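Skallness Bench Handling Set, data card

Version dated 2019-09-11. Maintained by the Koditano process group for the Skukia joinery site.

Summary

The set holds 2644 episodes of short handling tasks with wooden parts, recorded with hand-held grippers at fixed stations. It is used to train and check the arm controller planned for the pre-assembly line. Each episode covers one pick, one move and one release. Aborted attempts are kept and carry the flag "incomplete".

Contents

episodes/ one folder per episode, with video and gripper opening width
stations.csv station layout and part list
splits/ train and held-out lists; the held-out list has 600 episodes
notes/ operator remarks, unedited

Parts include straight beams, beams with angled ends, boards and divided boxes. Angled ends are labeled separately — the contact area is smaller and the part can turn in the grip.
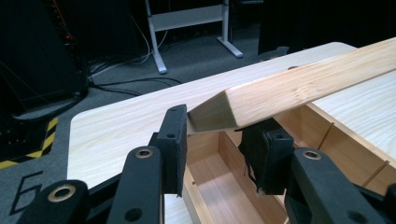

Fig. 1. Angle-cut beam held at its end between the gripper fingers, over an open wooden box with a divider.

Collection

Recording was done by 13 operators from the pre-assembly line during paid shifts. Each session was limited to 50 minutes, followed by regular bench work. Operators chose their own grip and approach. Piece rates were suspended during recording, and no episode may be used to measure the speed of an individual.

Effect on work

Under the site plan, loading and box placement move to the arm. Fitting, inspection and rework stay with the operators, who also clear jams and approve part changes. Job grades for these added duties were still open in April. Remarks in notes/ report less lifting, more waiting, and concern that rework will pile up at the end of the line. The remarks have not been scored or summarized.

Known limits

Lighting differs between stations. Hrubý fixtures are missing from the training split. Gripper width drifts in long sessions; recalibrate before comparing values across sessions. Force was not recorded.

Access

Internal use only. Send removal requests to the site data desk with the episode number.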